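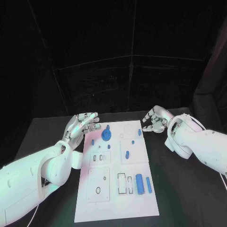 图3. 装配任务板与双臂布置,头部相机视角。两臂末端均为多指手,蓝色件为待操作零件。

4.2 末端执行器对比

任务板沿用4.1节的定义,双臂从桌面两侧伸入,板放在两臂之间,长轴沿头部相机的前后方向。板上的蓝色件包括几根粗细不同的立销、一个带宽边的齿轮状圆件(中心有竖销),以及平放在右侧的两根圆柱,一粗一细。本节只比较末端,臂和控制器不变。

三种配置:(A) Skollen多指手,左右各一,即图3所示;(B) Dogbe平行二指夹爪,左右各一;(C) 混合,左手多指、右手二指。配置C原本不在计划里,是Ankrah在预实验之后提出来的,2月补做,补做前重新标定过一次手眼外参,标定残差与之前相当。

每种配置每个子任务重复10次,子任务共四类:拔销、插销、拾取平放圆柱、搬移圆件。零件初始位姿由操作员按模板摆放,摆放误差没有单独测。失败判据:掉落、卡死、或超过时限。时限统一取22秒,从手部离开预备位开始计。预备位时手指悬在板面上方,不与任何零件接触。

遥操作由Antwi和Aryee两人轮流做,每人先练习再正式记录。两人风格差别比较大,Aryee习惯先对准再下探,Antwi是边下边调,所以结果里按操作员分开统计过,排序没有变化,下文只报合并的。

4.2.1 拔销与插销

二指夹爪在拔销上最稳。销细,指面平,夹住之后轴线基本不歪,往上提就行。多指手的问题出在对掌:拇指与食指接触点不在同一高度时,销会向一侧倾,提到一半卡在孔口。把拇指根部关节预置角加大2度后有改善,不过仍然不如二指。没有再往下细调。

插销反过来。二指夹爪夹住以后没有顺应性,孔口对偏一点就顶死,控制器报力超限,要退回重来。多指手的指节本身有一点弹性,顶到孔边会自己让一下,很多次就这么滑进去了。这个顺应性来自机械结构还是来自电流环的软,我们没有拆开验证,见4.5节讨论。

板右上方靠角的那根立销比较特殊。右臂过去的时候前臂离桌沿一侧的幕布太近,规划器把幕布当障碍,路径绕得很远。后来把幕布从碰撞模型里删掉了,三种配置全部重测,旧数据作废。

4.2.2 平放圆柱

最难的一项。细圆柱贴着板面,二指夹爪要么从侧面贴板夹,要么竖直下探,竖直下探时指尖会先碰板。指尖厚度是主要限制,Ofori打磨过一副薄指尖试了试,能夹起来,但是插销时指尖变形明显,没有采用。

多指手拾取粗圆柱没有困难。细圆柱需要先用食指拨一下,让它滚到拇指侧再捏,操作员学会这个动作之后成功率上升很快,前几次几乎都失败。这里有学习效应,严格说应当丢掉每人最前面的几次,但重复次数本来就少,丢了就更少,所以保留并在表4中标注。

配置C在这一项上与A持平,操作员几乎总是用左边的多指手跨过板中线去够右侧的圆柱,右臂要让开。跨中线时两臂间距小,碰撞保护触发过,触发后按失败记。

4.2.3 圆件搬移

圆件有宽边,二指夹爪可以夹中心竖销,也可以夹边缘。夹竖销时件会绕销摆,搬到位置上方要等它停。多指手从上方笼住边缘,几个指头一起收,姿态保持较好,放下时反而麻烦,手指张开的顺序不一致会带着件走。我们把张开改成先松拇指、再松其余手指,偏移减小。这个改动只用于圆件,其他子任务的张开策略没动。

4.2.4 相机

头部相机视角固定。多指手从上方罩下去以后,指尖和零件接触的位置基本看不到,操作员靠腕部相机补。腕部相机用的是Trevetti的小模组,帧率与头部一致,但有延迟,端到端延迟超过200毫秒,快速下探的时候能感觉到画面跟不上手。二指夹爪遮挡小得多,只看头部画面也能完成拔销。

另外板面反光,白色板在灯下局部偏粉偏紫,基于颜色的分割在板面上偶有误检,蓝色件本身分割没有问题。把阈值收窄之后误检消失。四周用黑色幕布围起来,背景干扰很少,不过换到Isville那边的开放工位后是否依然成立,还没测。

线缆也记一下。臂上外走的白色细线在大幅度转腕时会被拉紧,我们给右臂腕部多留了一段余量,左臂没改。没有因为线缆导致的失败,但有一次保护性停机怀疑与此有关,日志里看不出来。

4.2.5 小结与选择

如果只做拔销和规则件搬移,二指夹爪够用,维护也简单,换指尖用不了多久。涉及平放小件或者需要顺应的插入,多指手明显占优,代价是遮挡、标定和关节发热后的零位漂移。漂移在连续运行后可见,每组之间重新归零即可,归零过程由Anghel写的脚本自动完成。

后续学习策略的数据采集(第5节)全部使用配置A。选A的理由之一是左右对称,动作空间一致,数据可以镜像增广;配置C虽然总成绩不差,左右手动作维度不同,增广做不了,训练代码也要改。二指夹爪的遥操作数据仍然保留,在5.3节作为对照使用。

尚未处理的:指尖橡胶套磨损。多指手食指的套在实验后期已经发亮,摩擦变小,细圆柱偶尔打滑,更换后恢复。各组的磨损程度没有控制,配置A在前、C在后,对C可能略有不利。下一轮实验会把配置顺序打乱,并在每组开始前更换指套。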